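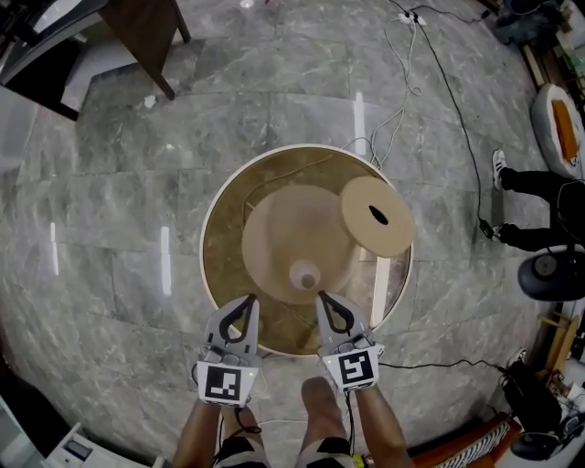 Cardboard Discs FAQ

What sizes do the discs come in?
We cut a large and a small. The small one can have a hole cut in it — tell us when you order.

Can I use a disc on a glass table?
Yes. Wipe the glass first and lay the disc flat. A small disc set over the edge of a large one may stick out past the rim of a round table.

Can they get wet?
No. Cardboard swells and won't flatten again.

How many are in a pack?
Packs hold 8 discs, all one size.

Who do I ask about a custom hole?
Write to Noémie Lecomte at Anamside.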